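Wrist camera checklist before a caddy swap – what do you require?
Cell Integration board, Practice and Procedures

mdow_cells
We're rewriting our work instruction for the drive caddy cell and I'd like to see what others make mandatory. Current draft, checked from the wrist view before the arm is allowed to move in:

1. Fingers clear of the rack and all finger screws present.
2. Latch tab on the caddy visible.
3. Caddy seated in the rack guides, connector pins not bent.

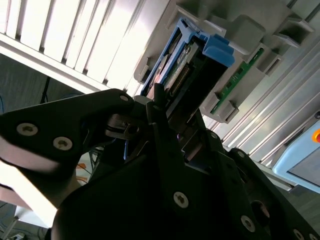

4. No cables in the approach path.

Blue caddy, gray rack, black gripper, so contrast is fine. My question is whether step 3 belongs to a camera at all.

ishbel_m
It doesn't, in my view. You can see the pin row on the board from that angle, but seeing it and passing it are different jobs. We take pins out of the arm's checklist and do them on the bench with a magnifier.

holta_tech
Disagree. A bench check tells you about the part before it was loaded. We keep both, and the camera check has caught 2 bad ones for us in 2982 swaps. Small number, but each would have cost a backplane.

ishbel_m
Fair, but how many false stops?

holta_tech
More than 2. I'd have to look it up.

Ruairi A
Step 4 needs splitting. There's a thin black cable hanging on the left and blue ones across the floor at lower left. Which of those counts as the approach path? Write down a keep-out zone or every operator will answer differently.

mdow_cells
Good point. The zone is in the risk assessment but not in the instruction. Will copy it over.

Ruairi A
Also put an interval on the finger screws. "Present" is not "tight". We put a torque wrench on ours every 1000 cycles and sign for it.

s_tosh
I'd mask off that white slatted panel before using the image for any pass/fail – it's close to blown out, and auto exposure will chase it. Fix the exposure and write the value in the instruction.

mdow_cells
Exposure is on auto at the moment. Changing it this afternoon, then I'll post the revised draft.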